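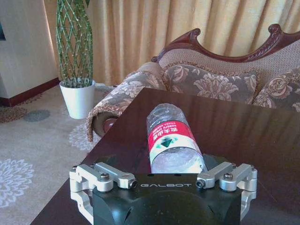
*Figure 4-1. Partly filled water bottle lying on the polished tabletop. Remove before wiping.*

## 4. Sitting Room: Clearing and Care of the Table

This section applies to the sitting rooms of the Tresulville residence and to the two rooms furnished to the same pattern at Plollotley. It replaces the July issue. Kitchen and bedroom procedures are given in Sections 5 and 6.

### 4.1 Supplies

- Sasulel furniture cloth, dry, folded in four
- Second cloth, slightly damp
- Jara polish, 500 ml bottle
- Felt coasters
- Found-items tray and form 379

Polish is issued from the linen room. A bottle that is almost empty is to be exchanged before the round begins.

### 4.2 Clearing the tabletop

1. Open the curtains fully if the room is unoccupied. Marks on a dark varnished surface are difficult to see under lamps alone.
2. Remove bottles first. Lift each bottle clear of the surface; do not roll or drag it. Check that the cap is tight before carrying it across the carpet.
3. Stand unfinished bottles upright on a coaster on the side cabinet. Do not discard a guest's drink on the day of arrival or during the stay.
4. Collect paper, tissues and wrappings by hand, wearing gloves. Place them directly in the bin.
5. Place coins, jewelry, keys, medicines and any small article of uncertain use in the found-items tray. Complete form 379 before leaving the room.
6. Inspect the cleared surface from a low angle, looking toward the window.

**CAUTION:** Liquid left standing on the varnish may leave a pale ring. Blot any liquid at once with the dry cloth and report rings that remain after 12 hours. Do not attempt to remove them with polish.

### 4.3 Position of furniture and bin 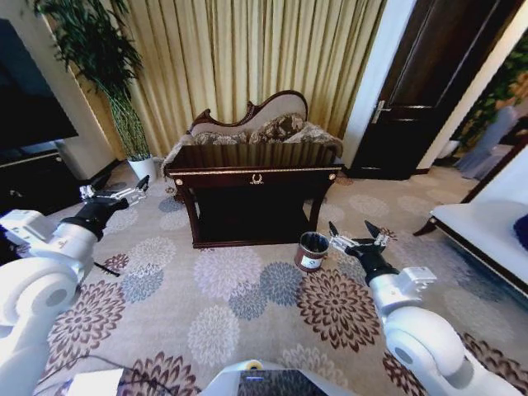
The bin is emptied at each round and returned to its assigned place. The liner must not show above the rim. In rooms where the console table stands in front of the settee, the bin stands upright on the carpet by the table's right front leg. It is not to be pushed underneath, where the shadow below the top makes it easy to overlook. The two patterned cushions belong against the back of the settee, one to each side, and are to be set level with each other at the end of the round.

Curtains are closed by drawing the leading edge by hand at shoulder height. Pleats are then straightened from the top down.

**Note:** The table is moved only by two persons, lifting under the apron. It must not be pushed on its curved legs. Requests to move furniture are addressed to Simone Peixoto.

### 4.4 Trim and ornament

1. Wipe the gold-colored trim along the front edge with the dry cloth, working from left to right in a single light pass.
2. Dust the ornament on the front panel with a soft brush. Do not use polish on it.
3. Apply polish to the cloth, never to the table. One application covers the top.
4. Wipe with the grain and buff until no streaks remain.
5. Check the front corners for articles missed in step 5 of 4.2.

**CAUTION:** Do not use a cloth with a hem or stitched label on the trim. Loose threads catch in the pattern and can lift it. 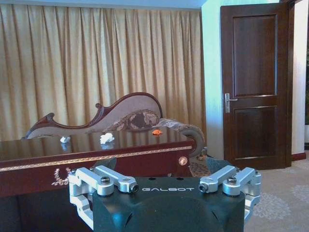
*Figure 4-3. Table with crumpled white items still on the top. Clearing is to be finished before polish is applied.*

### 4.5 Completion

The room card is signed and dated when all steps have been carried out. A step that could not be carried out is written on the back of the card with the reason. Damage to the varnish, trim or upholstery is reported the same day to Florante Cabanatuan, extension 200.

Revision in force from Mon 3 January.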